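4. What travelers do with transit visa rules

4.1 Setting and answers received

The earlier sections dealt with how transit rules are written. We now turn to how they are read, and for us this was the most exciting part of the project. A person changing planes in a third country may need a transit visa, an electronic permit, or no paper at all, and the answer can depend on the passport, the airline, the length of the stop and whether bags have to be picked up and checked again. We wanted to know how people who were about to make such a trip worked out which of these applied to them.

The questionnaire went out through travel agents in Drirkley, Nellbridge and Bloxham, three towns with large communities of people who hold a passport other than that of the country they live in. Agents handed it over at the time of booking, before giving any advice of their own. We received 2,744 forms. After taking out those with no passport country filled in, and those where the trip turned out to be a direct flight, 2,505 were left, and all of the results in this section rest on them.

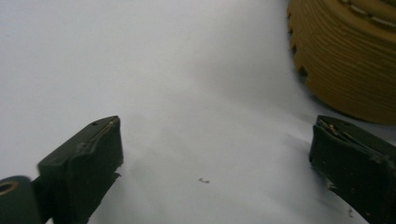
Page last updated October 6, 2019

4.2 Where people look first

Most published work on visa rules starts from the government side. It scores countries by how many places their citizens may enter freely, and it does this very well! But a score says little to a family in Bloxham trying to find out if a four-hour stop will get them turned away at check-in. We asked people to write down, in their own words, the first place they looked, and the range of replies was wonderful to read. Embassy pages came up often, as did airline help pages, cousins, former classmates, and forums where the latest reply was several years old.

What stood out was how strongly the first source shaped the final answer. People who began with a relative who had made the same trip tended to stop there, even when the relative held a different passport. People who began with an official page were far more likely to look at a second source, and often a third. Steiner saw the same thing in her interviews with students going home for the holidays, and she called it the "borrowed trip": the traveler takes over somebody else's journey whole, passport and all. We find the term very useful and keep it here.

The borrowed trip is a sensible habit in many ways. A cousin can tell you which desk to go to and how long the line was. The trouble comes only when the rule turns on something the two travelers do not share, and with transit rules that is nearly always nationality or a residence permit. Several people wrote that they had "the same papers" as a friend and then, two questions later, gave a residence permit of a different type.

4.3 The word "transit"

A second finding took us by surprise. Many people did not think of themselves as being in transit at all. To them a transit passenger was somebody who stayed on the plane, or who slept in the terminal between flights, and a person who walked from one gate to another was simply changing planes. When the official page said "transit passengers need a visa," they read on to the next heading.

This matters a good deal for how pages are laid out. In Nellbridge we had a form with a short added line, "This includes anyone who changes planes here," printed next to the sample rule. Readers of that version picked the right answer more often than readers of the plain version, and the gap held for first-time flyers and for people who flew every year. Figure 3 sets the two versions side by side for each level of travel experience.

Figure 3. Correct answers to the sample transit rule, with and without the added line, by travel experience. Nellbridge forms only.

We would love to see this tried on live government pages. The change costs a single sentence, and it takes nothing away from readers who already know the term.

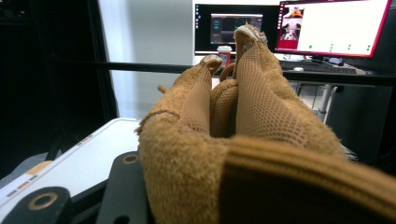

Volume 3, Issue 3

4.4 Separate tickets

The hardest case by far was the trip booked on two separate tickets. Here the traveler often has to enter the country, collect a bag and check in again, and an exemption for people who stay inside the terminal no longer helps. Very few people in our group linked the way they had booked with the visa they might need. It is easy to see how this happens. Booking sites show both flights on one line, with the waiting time between them, and nothing on the page suggests that a border lies in the middle.

To look at this more closely we used Getico, the route lookup tool described in Section 2, and ran every separate-ticket trip in the Drirkley forms through it. The tool was set up to flag trips where the bag could not be checked through. We then compared the flags with what the travelers had written. People whose trips were flagged were no more worried about their papers than anyone else, and in their comments they talked mostly about having enough time between flights. 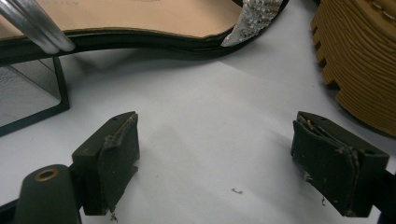 Time and papers are closely tied in these cases – a long stop may call for a visa where a short one does not, and a traveler who adds hours to be safe can move into a stricter rule without noticing. One man in Drirkley had done just that. He had picked the later flight so that his mother would not have to hurry, and the longer wait carried them past midnight, which under the rule he quoted to us ended the exemption. His agent spotted it and moved them back to the earlier flight.

Agents, in fact, did far more of this work than we had expected, and we came away full of admiration for them. Their notes in the margins of the forms are rich enough to deserve a study of their own. Edeltraud Steiner has begun sorting them by type of correction, and the first set of codes will be ready in November. For the present section we used the notes only to check our own reading of a rule when two official pages disagreed, and in those cases we followed the stricter page.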